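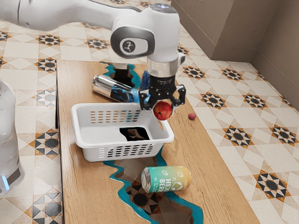 Zoltuvano Opens Its Simulation Lab to Visitors for Demonstration of Mirani Pick-and-Place Software

NONERARI, August 2018 — Zoltuvano, a developer of control software for robotic arms, will hold an open day at its Nonerari simulation lab to demonstrate Mirani, its package for pick-and-place work in cluttered home and kitchen settings. The program consists of two sessions, one in the morning and one in the afternoon. Both cover the same material.

The demonstration runs entirely in simulation. Visitors will watch a single simulated arm with a parallel gripper work at a wooden table with a see-through channel down its middle. The task concerns an apple and a white plastic basket. Drink cans lie near the basket and are to be left alone. The table, the floor tiles and the objects are rendered together, and the arm is driven by the same Mirani motion planner that ships to customers.

Zoltuvano chose a patterned floor and a partly open tabletop on purpose. Slotted basket walls and see-through surfaces make it hard for software to tell where an object ends and the background begins. Reflective cans add a second source of error. Earlier versions of the test setting used a plain gray bench, and grasp settings tuned on that bench needed rework when the background changed.

The lab has logged 1,056 simulated trials with Mirani since January. The trials are spread over 53 table layouts, which differ in the position of the basket and the placement of the surrounding objects. Visitors will be able to select a layout from the set and have it loaded during the session. Results for each layout, including failed grasps, will be available on screen in the lab.

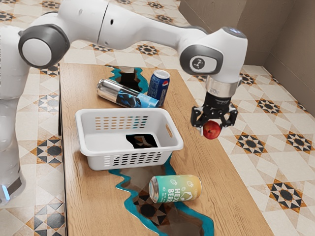

Each session begins with a short briefing on the planner, followed by the demonstration and time at the operator stations. At the stations, visitors may adjust approach height, finger opening and arm speed, then rerun the task with the new values. No programming experience is needed. Engineers from the Mirani team will be on hand to explain the settings and the trial logs.

The afternoon session also includes a technical talk on Brivona, the scene editor used to build the test layouts. The talk covers object placement, lighting and surface properties, and how a layout is exported to the planner — including the checks made before a trial is allowed to start.
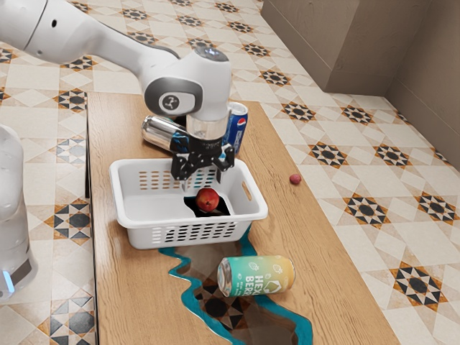 Can visitors bring their own objects to be tested?
Physical items cannot be used, but 3D model files sent to the lab before the visit will be loaded into Brivona if they pass the import check.

Places are limited by the number of operator stations, and registration is required. Groups from technical colleges may book up to two stations per session. Requests should be sent to the Zoltuvano visitor desk and should state the preferred session. There is no charge for attendance.

Press representatives may attend either session and may request still frames and trial logs from the press office.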